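Hurkby Household Storage Survey - Data Card

Version date: 01/11/2022
Maintained by: Hurkby Institute for Domestic Studies, Records Office
File format: comma-separated text, UTF-8

Summary

The Hurkby Household Storage Survey records where people keep food, drink, cleaning supplies and paperwork in their homes. It was carried out in the towns of Najafi and Rolgate by means of a paper questionnaire, completed by one adult in each household. The release contains 2764 household records and a separate table of written comments.

The survey was designed to support research on kitchen planning, food waste and the needs of older residents. It is suitable for teaching at the undergraduate level. It was not designed to measure income, diet or health, and the Institute asks that it not be cited as evidence on those subjects.

Contents of the release

households.csv - one row per household. Contains the household number, town, dwelling type, tenure, number of residents and year of last kitchen renovation.

places.csv - one row per storage place named by the respondent. Contains the household number, place code, room and height band.

items.csv - one row per item category per household. Contains the item code, the place code where the item is usually kept, and a second place code where one was given.

comments.csv - written remarks, with names and street addresses removed. Only 607 households left a comment. Spelling has been left as written.

codebook.txt - the full list of 48 item codes and all place codes, with the wording of each question.

The tables are joined on hh_id. Place codes are unique within a household only. Users who join places.csv to items.csv must match on both hh_id and place_id, or the result will contain false pairs.

How the data were collected

Questionnaires were delivered by hand and returned by mail in a prepaid envelope. A reminder card was sent to households that had not replied by the end of November. No payment was offered. The form was issued in English in both towns, and a large-print edition was available on request.

Respondents were asked to walk through their home with the form and to write down the place where each item was kept at that time. They were asked not to tidy up first. The pilot had used a different method, in which people answered from memory, and the pilot records are not part of this release.

Returned forms were keyed twice by different clerks at Zuveo, the Institute's data entry contractor. Where the two entries did not agree, the paper form was checked and the correct value entered by hand. Forms with more than half of the item questions left blank were set aside and do not appear in households.csv.

Coding of storage places

Place codes follow the structure of the furniture, and the contents play no part in choosing them. The main groups are as follows.

Open shelf (code OS). Any flat surface fixed to a wall or forming part of a unit without a door. Window sills used for storage are included here. Countertops are not; they have their own code, CT.

Cupboard (code CB). Any space closed by a hinged or sliding door, at any height. Walk-in pantries are coded PN. Refrigerators and freezers are coded RF and FZ, whatever shelf or bin inside them is named.

Drawer (code DR). Any container that slides out of a larger unit and is open at the top. A single bottle lying on its side in an otherwise unfilled drawer is coded in the same way as a full one, and the item is entered under its own category, in this case apparently soft drinks (item code SD). Drawers inside a cupboard are coded DR, with the outer door recorded in the notes field. 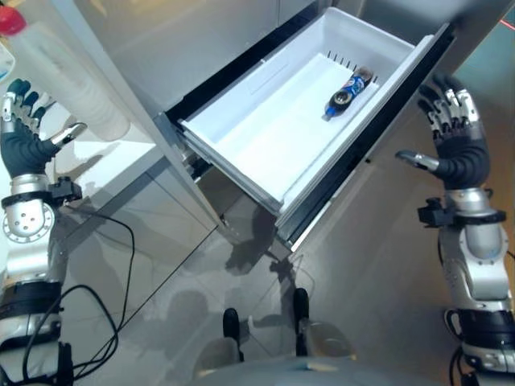

Box or basket (code BX). Any container that can be lifted away without tools. Where a box stands on a shelf, the shelf is recorded as the parent place.

Outside the dwelling (code OD). Garages, sheds, balconies and shared basements. Vehicles are included where the respondent named one.

Missing values

Blank cells mean that the question was not answered. The value -8 means that the household does not keep the item, and -9 means that the answer could not be read. These values should be removed before any averages are computed. In the 2 renovation fields, reno_year and reno_source, a blank may also mean that the respondent did not know.

Known problems

The Rolgate sample contains fewer rented apartments than expected. Several large buildings there had locked lobbies, and forms were left at the front desk. The return rate from those buildings was low. The file includes a weight, wt_tenure, which corrects for this in part.

The item category "other drinks" was read in different ways. Some respondents included bottled water, which has its own code. Comparisons between drink categories should be made with care.

Height bands were judged by eye. The line between "waist" and "chest" differs with the height of the person answering, and the Institute recommends combining the two bands for most purposes.

Privacy

Household numbers were assigned at random and cannot be linked to addresses. Dwelling types with very few cases have been merged into "other." Paper forms are held in locked storage at Hurkby and are not open to visitors.

Terms of use

The data may be used free of charge for research and teaching. Users must name the Institute and the version date in any published work. The files may not be resold, and no attempt may be made to identify a household.

Corrections

Errors should be reported in writing to the Records Office, giving the file name, the household number and the field concerned. Accepted corrections are listed in changes.txt and applied at the next release - files already issued are not altered.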